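Hotima robotics club – pre-session safety check, small room
Checked by: Khrystyna Lysenko
Session: Sunday, July

1. Hand-held grippers
Housings – OK. No cracks found on either one.
Fingers – OK. Open and close without catching.
Marker patterns – OK. Wipe with a dry cloth only, no solvent.
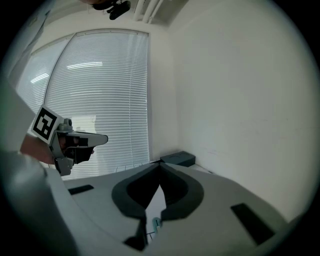
2. Window and ceiling
Blinds – keep closed while recording.
Ceiling bracket – tight. Radymyr to recheck next month.

3. Table and floor
Table – steady, pushed into the corner.
Tablecloth – needs attention. It hangs low at the front and a shoe could catch it. Fold it under or pin it before the next group.
White cable on floor – needs attention. Tape it down along the wall.

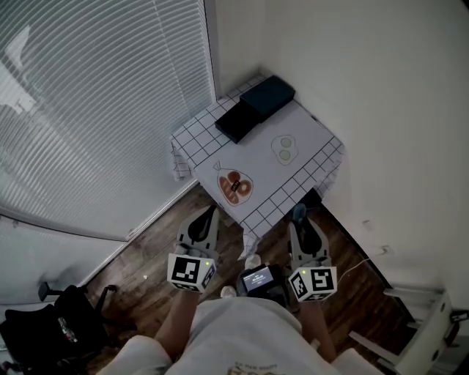 Tape is in the Clurirlow bin, shelf 122. Use the wide roll – the narrow one lifts off the planks.

4. Operator
Closed shoes – yes.
Sleeves clear of the fingers – yes.
Break every 20 minutes – not logged. Bohdan to start a sheet.

Result: pass with two fixes, both due before Tymofii's group starts.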